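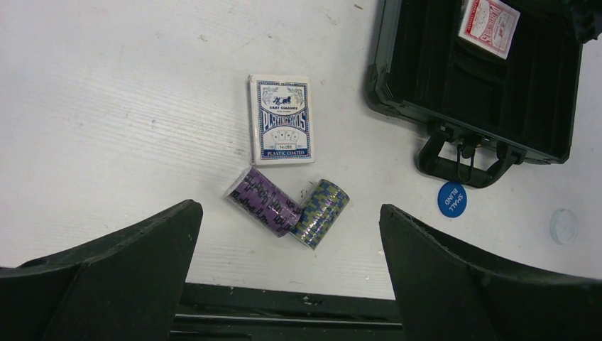 Wrist camera view at the start pose, card box and chip rolls between us and the case.

Wrist camera policy grabs the chip rolls fine in practice but not on the club table – what should we change?

Asked in Student Robotics > Manipulation
Tags: gripper, wrist-camera, imitation-learning, clubs

I'm in a college robotics club and we have a packing project due in December. The task is to put a poker set back in its case: two boxed decks of cards, the wrapped rolls of chips, and the loose buttons. The arm is the club's Holitz with the stock two-finger gripper and one small camera on the wrist. There is no overhead camera, and the project rules say we can't add one.

We recorded 66 demonstrations by teleoperation. All of them were done on the bench in our lab room, which has a gray mat. Then we moved to the big white table because that's where the final demo is going to be. On the gray mat the arm picked up a chip roll most of the time. On the white table it does one of these things:

1. Goes down between the two rolls and closes on both of them where they touch.
2. Stops above the card box and hovers until the episode times out.
3. Goes toward the case handle. This one is rare but it worries me because it could drag the case.

The rolls are still in their clear plastic, and there is glare on them. There's also a clear round disc in the set that I can hardly find in the camera view myself, even when I know where it is. The dealer buttons are a later stage, so I don't need those solved yet, but if somebody has an idea I'll take it.

Settings, in case they matter: images resized before training, batch size left at the default, 60 epochs, policy trained with the Nirnalov scripts our advisor gave us. Case starts open in the upper right of the camera view every time. The rolls get placed by hand and we haven't been careful about how.

Do we need a lot more data, or is it something in the setup? We have the room until 9 p.m. most nights, so more recording is possible, just slow.

3 answers

Answer 1 (accepted)

I ran the same kind of project for our team two years ago, with board game pieces. Your data problem is mostly variety. You have 66 demos on one background and you're testing on another. I'd expect that to break no matter how clean the demos are.

What I would do, in this order:

Record on the white table. Leave the gray mat demos in the training set, but the table you're going to be judged on should be at least half of it.

Look at your start image again. The two rolls are touching in a shallow V, with the ends meeting down near the fingers. That is a hard first pick. If your gray mat demos mostly had the rolls apart, the policy hasn't seen this. Go through your recordings and sort them into touching and not touching. I bet the touching pile is small.

Decide which roll goes first and stick with it. If one person always takes the purple one and the next person takes the checkered one, the policy gets two answers for the same picture, and going down the middle is a common result. This sounds too simple but it was our biggest problem. We had three drivers and each had their own habit. Write the order on a card and tape it next to the controller.

Pick at the far end. For touching rolls, have the driver close on the end of the roll that's away from the other one, where there is room for a finger on both sides. Watch the angle too. The purple roll is tilted one way and the shorter one the other way, so the wrist has to turn differently for each. Make sure your action space includes wrist rotation and that somebody didn't lock it for safety. Ours was locked for a month.

For the hovering over the card box: check for pauses in your demos. If the driver stopped over the box to think about the next move, the policy learned to stop there. Trim those frames. We had demos where the arm sat still for several seconds and cutting them fixed most of our freezing.

On the case, I'd move it a little between demos. If it's always in the same corner the policy can lean on that, and then it gets lost when the case is bumped. Small shifts are enough. The handle also sticks out onto the table on the near side, so if a drag would end your run, set a keep-out zone in the controller and don't count on the policy to learn it.

Comment from asker: Checked the recordings. Touching rolls in only 3 of them. And yes, we had different people taking different rolls first. Re-recording this week.

Comment: Wrist rotation being locked happened to us too. It's in the Holitz config file under joint limits, easy to miss.

Answer 2

It's the glare. Clear plastic wrap gives you white highlights and against a white table the network can't tell the edge of the roll from the table. Take the wrap off or turn off the overhead lights and use a lamp with a diffuser.

Also wipe the table. There are crumbs and specks all over it.

Comment: You can't take the wrap off, the roll would come apart and then you have loose chips.

Comment from asker: Right, the rolls have to stay wrapped, it's in the task description. I did clean the table. We tried a diffuser and it helped some, but it still goes between them.

Comment: Specks that small won't matter after the resize. Not worth spending time on.

Answer 3

Adding to the first answer, which I agree with – a few points on lighting and on the buttons.

Glare is a real issue but I wouldn't try to remove it. The demo room will have its own lights and you probably don't control them. Record some demos with the blinds open, some with them closed, some in the evening. In your image the case throws a long thin shadow down its left side. That shadow will be somewhere else or gone at another time of day, so you want the policy to see both. Brightness and color jitter in training is cheap and helps too. I don't think the Nirnalov defaults turn it on, so look in your training config.

Lock the camera exposure. On a white table, auto exposure tends to darken everything else, and your fingers are black and already fill both lower corners. Our camera kept changing brightness as the gripper came down and the picks got worse right when it mattered. We fixed ours by hand and left it alone.

For the buttons: the blue small blind one should be OK on white. The contrast is good. Put it in as its own stage with its own demos. The clear disc I would leave for last or ask if you can skip it. If you can't pick it out in the camera view, the driver can't either, and you'll end up recording demos where the person looks at the real table and the policy has nothing to go on. A good test is to have your driver work only from the wrist camera feed, with their back to the arm. If they can't do the pick, don't train on it.

For scale, our team from Hurport ended up with 525 demos across all stages for a set with more pieces than yours. That was more than we needed. The first hundred good ones did most of the work, and a lot of the later ones were fixing bad habits from the early ones. We used the Potgieter logger to tag each episode with driver, lighting and layout, which made it easy to throw out a bad batch. A spreadsheet would do the same job if somebody keeps it up.

Comment from asker: The back-to-the-arm test was useful. Two of us could do both rolls and neither of us could do the disc. Asking our advisor about dropping it. Exposure was on auto.

Comment: How are you scoring the card boxes? Ours had to go in flat and that took longer than the chips did.

Comment from asker: Anywhere in the case counts as long as the lid closes.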